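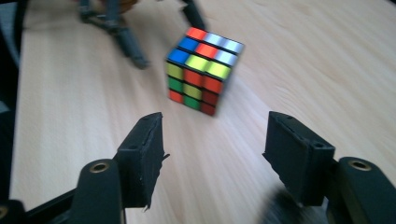
Rerusdale lab notebook, March
Kordestani project, two-hand table, cube task

Started 9:40. Replay of session 27 tripped the force limit on the left arm again, same point as yesterday. The left fingers closed past the cube width, the arm kept moving toward the handover, and the controller stopped it. E-stop was not needed but I had my hand on it. Cube dropped onto the table and stayed there. No damage to the arm that I can find. Replay is off for the two-hand tasks until this entry has a fix in it.

First guess was the padding. It is in bad shape on the hand-helds, ragged along the inner edge, and a torn pad could let the cube turn in the grip. I spent the first half hour on that and should have looked at the logs first. A cube turning in the grip would explain a bad handover. It does not explain the fingers being told to close too far.

Logs, session 27, left gripper. The width signal goes flat for 400 ms just before the handover, then jumps to a value well under the width of the cube. After that it tracks normally but with the offset still in it, to the end of the episode. Right gripper is clean through the same stretch. So the arm did what it was told, and the number was wrong.

Flokeo did not flag the episode. Its gap check looks for missing samples, and there were none missing. The driver repeats the last good value when it loses the encoder, so the file looks complete. Status bit goes high during the dropout but the importer throws that column away. That is our setting, from when we cut the file size down.

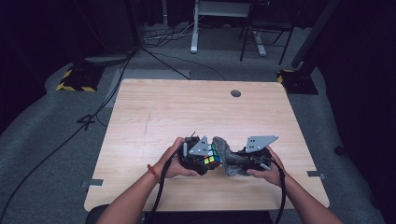
10:30. Tried to make it happen by hand. Put on both grippers, sat at the table, recorded at the normal rate with the status bit kept.

Holding still, cube in the left fingers: no dropouts.
Opening and closing fast, no cube: no dropouts.
Left hand out to the far side of the table and back: dropout on the way back, not every time.
Same move with the cable held slack by a second person: clean.
Same move with the right hand: clean, slack or not.

The left cable comes down off the near edge of the table, and on the long reach it can catch there and pull at the connector. You can't feel it through the gripper body. I was watching the plot while I did it and still could not have said when it happened.

Opened the left gripper at the connector. One of the latch tabs is cracked, so the plug seats but doesn't lock. With the plug tugged sideways the encoder loses power for a moment, and when it comes back it takes wherever the fingers are as its new zero reference. That accounts for the offset. The Fimov board is supposed to store the zero and reload it. It does on a clean power cycle, tried it several times. On a short drop it does not. Will write to Fimov with the trace attached.

Two separate faults, then. The cracked latch starts it and the bad reload makes it last. Fixing the latch alone would leave the second one waiting for the next loose plug.

11:50. Replaced the connector housing from the spares drawer. Repeated the long reach and the sideways tug. No dropouts. Then cut the encoder power on purpose with a switch in line, and the offset came back as expected, so the board problem is confirmed with a good connector.
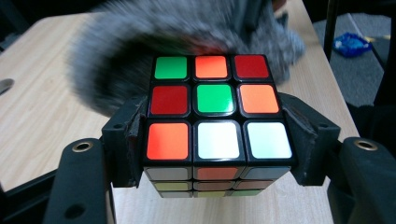

Afternoon. Worked on how to catch this in files we already have. The status bit is gone from those, so it has to come from the width itself. What works: when the fingers are closed on the cube, the width should sit at the cube's size, give or take what the padding squashes. Any closed-on-object stretch that reads well under that gets marked. Does not work for the soft objects, where there is no fixed width to compare with. For those I look for a flat stretch followed by a jump bigger than fingers can move in one sample.

Ran it over all 228 episodes recorded since the last calibration. 2 more come up besides the one from session 27, both left gripper, both long reaches. Neither had been replayed. Pulled all of them out of the training set and moved them to the hold folder, not deleted. If anybody made a local copy of the set this week, make it again.

I don't fully trust the check on the soft objects. Went through a handful by eye and found nothing, but that is a handful.

Changes made today:

Connector housing on the left gripper replaced.
Importer keeps the status bit. Files get bigger, fine.
Importer rejects any episode with the status bit high for more than a few samples.
Replay script now refuses a width command below the minimum for the object, and stops the arm before it moves if one is in the file. Tested with the bad episode. It stopped at load and printed the right line.

Not done:

Strain relief on both cables. A clip at the table edge would only move the catch point. Would like to run them up the forearm with a loop at the elbow, need to try whether people can stand it for a full session.
Padding. Still wants replacing even though it wasn't the cause. Fingers will need a new width calibration after, so do it between sessions and write it in here.
Connector on the right gripper. Looked at it with a flashlight, latch seems whole, did not take it apart.
Zero reload on the Fimov board, waiting on them.

4:15. Ran a good cube episode on the arms at reduced speed with the new replay script. Went through the handover with no trip. Leaving the speed limit on and the tag on the left arm until the cables are done.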